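Right, the faux flower thread I keep promising. Kettle's on, get comfy. (1/11)

I used to be a terrible snob about artificial flowers. My gran had a basket of them on top of the telly, grey with dust, and that was me put off for 20-odd years. Then I moved into a flat with one north-facing window and killed everything I brought home, including a cactus.

So I caved in May and ordered a bundle of blue ones from Dallik. They came squashed flat in a long box and I very nearly sent them straight back. They looked like something you'd find at the bottom of a dressing-up box!

DON'T send them back. Fabric petals crease in the post, and they nearly all come right. Hold the flower head in steam from the kettle for a few seconds (mind your fingers), then tease the petals apart from the middle outwards and leave it upside down for a bit. The thin see-through sort need hardly any steam, and if you overdo it they go limp and sulk.

Next, bend the stems. I was so timid about this at first. There's wire in most of them and it's meant to be bent, so give every stem a bit of a lean and have some heads looking down or off to the side. Real flowers are wonky. A row of dead straight ones is what gives the game away – that and leaves still pressed flat against the stalk.

I lay the whole lot out on the table before anything goes near a vase. Blue ones along the front, spare leaves still on, and whatever vase I'm using already stood up with a few dark stems in it. Starting with the thin twiggy bits gives the flowers something to lean on, and I find it much easier than poking twigs in at the end.
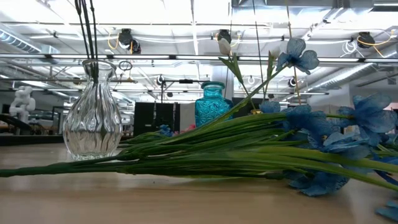

How do you stop them all flopping to one side in a wide-necked vase? Criss-cross the first few stems inside so they make a sort of net, then thread the rest down through the gaps. If they still slide about, a grid of clear sticky tape over the mouth works a treat and the leaves cover it.

On vases: clear glass is the tricky one, as you can see every bit of green plastic stalk. Ribbed glass is much kinder than plain. I've had people swear there was water in mine when there was none. You can put water in for real, but check for bare wire at the cut ends first. Mine rusted and turned the water the colour of weak tea, so I stay dry now.

Cutting! Please don't use your good scissors. Siu-fong Yuen ran the evening class I did last year and she made us all buy proper wire cutters before she'd let us touch a stem. Mine are Niskanen, the little ones, and they've gone through everything so far. Cut less than you think you need to. If it's too tall you can fold the end up inside the vase and keep the length for next time.

Colours. I know blue scares people, but it's lovely with a bit of white, and I like one small thing in turquoise glass close by. I had a go at adding orange and it looked like a football scarf, so out that came. Mixed greens for the leaves if you can get them, because a single flat green always looks a bit plastic to me.

Dusting: hairdryer on cold, held well back, once a fortnight. For anything stubborn I use a soft make-up brush. Hélder Neves replied last time to say he shakes his in a paper bag with salt, and I tried it on an old stem and it did come up cleaner, but I was finding salt in the rug for days. Up to you – maybe do it outside.

Loads of you asked where to buy. Dallik for the blue ones, Ullard for plain greenery, and Pulton if you want buds that are still closed. A couple of closed buds in with the open flowers makes such a difference, I wish I'd started with those. None of these are ads, I paid for the lot (don't ask, my sister follows me).

Doing table arrangements next, low ones you can see people over while you're eating. If you've got a vase you can't get to behave, send me a photo and I'll have a go at it in the replies. (11/11)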